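Aguirre Staff Forum > Skills Laboratory > Supply and Scheduling

Proposed change to suture pack allotment

ltannous_lab
Posted June 5, 2020
Colleagues, beginning next term each trainee will receive 198 practice packs in place of the current 314. The Cindach storeroom can no longer hold the larger order. Comments are welcome until the schedule is issued.
Leen Tannous, Skills Laboratory

veloso_l
The department cannot support this reduction. Trainees in the April group used nearly all of their packs before the final assessment. Spacing and tension improve with repetition, and a smaller allotment will favor those who already practice elsewhere.
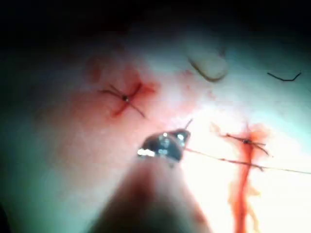 Stitches in tissue, with the thread drawn off to the right.

clokness_admin
I respectfully disagree with the previous post. Our site has issued almost 200 packs per trainee for several terms, and assessment results have held steady. Much of the larger order expired on the shelf.

veloso_l
Expired stock is a matter of ordering dates — it should not decide how much a trainee may practice. Could Skuvlow deliver in two shipments?

ltannous_lab
Skuvlow will split an order on written request. I will ask for terms and post them in this thread. Until then the allotment remains at 314.

clokness_admin
Agreed. Please include the delivery charge for each site.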